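Search articles Go Advanced

Jolach (gripper kit)

Jolach is a tabletop gripper kit sold by Clukeo, a small firm based in Skonport. It is meant for picking up and sorting small household things: toys, ornaments, bottle tops, keys. It comes as a two-pad gripper, a wrist bracket, a small camera that sits on the bracket, and a control box. The arm is not included. Most buyers fit it to an arm they already have, or to the Zheng, a light bench arm from the same firm sold seperately.

The kit went on sale in March 2022. Earlier trial sets had been lent to schools and repair clubs.

Name

From a boat. Ilze Org, who drew the first gripper, had a dinghy called Jolach and wrote the name on the lid of the box the parts were kept in. Stuck. A plan to call it the Clukeo Hand was dropped before the first boxes were printed.

Design

Two flat pads, driven by one motor through a gear train. Both pads move together, so the thing being held ends up in the middle of the grip. Pads are plain black, swapped with a single screw each. Softer pads were promised in the first price list and came later, in a separate packet.

The gears are left partly open. Clukeo's reasoning is that owners should be able to see wear and clean out fluff. Critics of the design say it lets the fluff in to begin with. A clip-on cover exists, though it has to come off before the pads can be changed, and many owners leave it in the drawer.

The camera is fixed, wide view, looks down past the pads. Straight lines near the rim bend a good deal. The software can flatten the picture but this slows things down, and the makers advise leaving it bent and training on it as is. The gripper always takes up part of the view, also by design: the software uses the pad edges to check the camera hasn't been knocked.

Weight of the gripper with bracket and camera, 400 grams. Too much for some of the cheaper hobby arms, which sag at full reach. The printed guide has a table of arms that cope.

Use

The normal job is pick and place. The owner drives the arm by hand through a task a number of times, the camera records, and the control box then tries to copy what it was shown. The maker suggests at least 85 good runs for one object and one tray. Fewer will do for big plain shapes.

Small figures are the usual test, being awkward. Legs, tails, a patterned coat, nothing flat to hold on to. Trays with raised walls make it harder again as the pads have to come in over the rim or tilt to get past it. 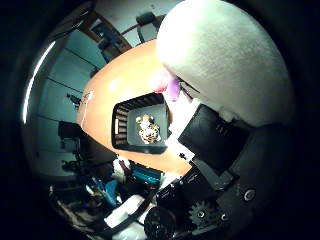
According to Maarja Uibo the trouble is hardly ever the object, it is the tray. She ran the kit for a winter and wrote that hers would line up nicely on whatever it was given and then catch a pad on the wall on the way in, until she switched to a shallower tray and recorded everything again from scratch. She also thought the guide should say so on its first page, where at present there is a long passage about cable ties.

Clukeo later added a tray section to the guide. It tells owners to show the arm coming in from more than one side, and to shift the tray a little between runs so the control box does not simply learn one spot on the table.

Clutter is less of a problem than expected. The kit was trained by its makers on busy tables, and cloths, cables and bright odds and ends nearby do not seem to throw it much. Shiny surfaces do. A lamp low down at the side is the commonest cause of a failed run in owners' reports, followed by a loose camera plug.

Control box and software

Plain box, 8 ports, most of them unused with a single arm. Starts up slowly. Software is free to download and updates are put out when ready, no fixed timetable. Recordings are kept on a memory card and can be moved to a computer. There is no sign-up and nothing is sent anywhere unless the owner turns on sharing.

The record screen has been redrawn more than once. In the current one the delete button sits beside the save button, a choice much grumbled at on the owners' board.

Service

Repairs are done in Skonport. Guarantee lasts 2 years on the motor and gears, pads not covered. Clukeo also offers a set-up visit, where a fitter brings the bracket, fits it to the buyer's arm and stays for the first recordings. The visits are run by Lech Nowakowski and have to be booked well ahead. They are only offered within a day's drive.

Spare gears can be bought singly. The camera can't, it comes with the bracket, which makes a cracked lens a dear repair.

Reception

Mostly warm. Žydrūnas Laur, reviewing the kit for a hobby newsletter, liked the grip and the plain language of the guide, disliked the noise, and called the wrist bracket "the best bit of metal in the box". He marked it down for the plug on the camera lead, which works loose. A newer lead with a catch is now supplied and older owners can ask for one.

Hidayah Sopacua compared it with two other kits in a longer piece and put it second. Her complaint was speed. A careful pick takes long enough to make tea, she wrote, and the softer pads are slower still becuase the box waits for them to settle. She thought it the easiest of the three to mend.

Schools took to it more than the makers had planned for. A classroom pack followed, same gripper, thicker cables, guide with the jokes taken out.

Versions

First version: black plates, open gears, old camera lead.
Second version: same plates, lead with catch, quieter motor. Pads fit both.
Classroom pack: as second version, with spare pads and a lidded case.

A one-pad suction version was shown on the Clukeo stand at a trade fair but is not listed for sale.

Related articles
Zheng (bench arm)
Clukeo
Gripper pads, types of
Teaching a robot by hand
Wrist cameras
Skonport, trade and industry

Recently changed
Bench arms compared
Cable guides
Suction cups

Contact the editors | Copyright and reuse | Back to top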